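Sorting by Size: How Sieves and Screens Work
Written by Anjani Tjoa. Checked by Amirul Hartono, Grundale Quarry.

A sieve is a surface with holes in it. When a mixture is placed on the surface, pieces smaller than the holes can fall through. Pieces larger than the holes stay on top. The part that stays is called the oversize. The part that falls through is called the undersize.

A sieve does not measure weight or color. A light piece of cork and a heavy piece of lead will both stay on top if they are too wide for the holes. Kitchens, farms, mines and water plants all use this same rule. 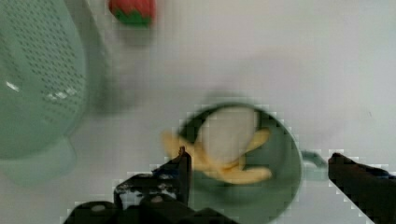
## Rock at the quarry

Rock that has been blasted from a cliff comes in every size from boulders to dust. Builders need it sorted. Large stones go under railroad tracks, small stones go into concrete, and dust can be used to fill gaps between paving blocks.

The Grundale quarry sorts 2,000 tons of rock on a working day. The rock first goes through a crusher. A moving belt then carries it to a machine called a screen, which is a stack of steel sieves, one above the other. Each sieve in the stack is called a deck.

- The top deck has square holes 60 millimeters wide.
- The bottom deck has square holes 6 millimeters wide.

Rock that stays on the top deck goes back to the crusher. Rock that passes the top deck but stays on the bottom deck is sold as gravel. Everything that passes both decks is sold as fine material.

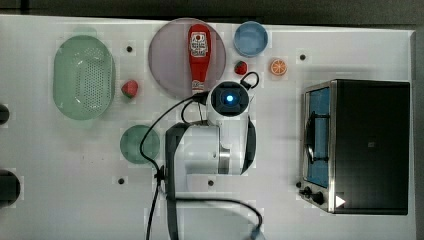 The decks slope downward, and a motor shakes them the whole time. Shaking does two jobs. It moves the oversize down the slope and off the end. It also turns the stones over, so that a long, thin stone has more than one chance to meet a hole end first.

## Why some pieces go the wrong way

No screen is perfect. At Grundale, almost 94 percent of the small pieces fed to the bottom deck pass through it. The rest ride over the top and leave with the gravel. Three things cause this:

1. The layer of rock is too deep, and small pieces never reach the holes.
2. Damp dust sticks to larger stones.
3. Stones that nearly fit become wedged in the holes. This is called pegging.

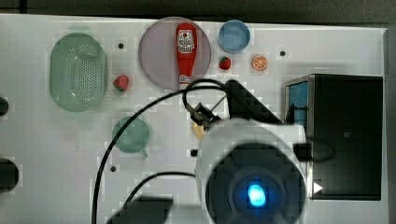
Hole size is only part of the design of a sieve. The space between holes matters too. If the holes are far apart, most of the surface is solid and the sieve works slowly. If they are very close, the material between them is thin and may break. A green kitchen colander has many small holes set in a grid, with solid plastic left between them. Steel decks often follow a similar plan on a much larger scale.

## Water as the undersize

A sieve can also separate a solid from a liquid. At a river intake, a row of bars holds back branches. A finer screen behind it holds back leaves. The water is the undersize.

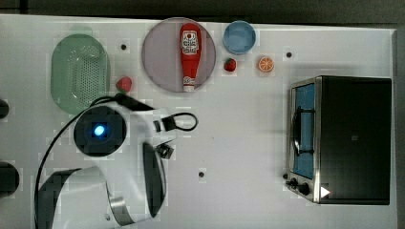

Water can pass through a very small hole, but it needs a hole to pass through. A surface without any, such as a dinner plate, holds the liquid and the solid together. A strawberry is far too wide for the small holes in a colander, so rinse water would drain away and the fruit would stay behind. Very small holes drain more slowly than large ones, and water can cling across them as a thin film.

## Words to know

**Deck:** one sieve in a stack.

**Oversize:** pieces that stay on top.

**Pegging:** blocking of holes by pieces that nearly fit.

**Undersize:** whatever passes through.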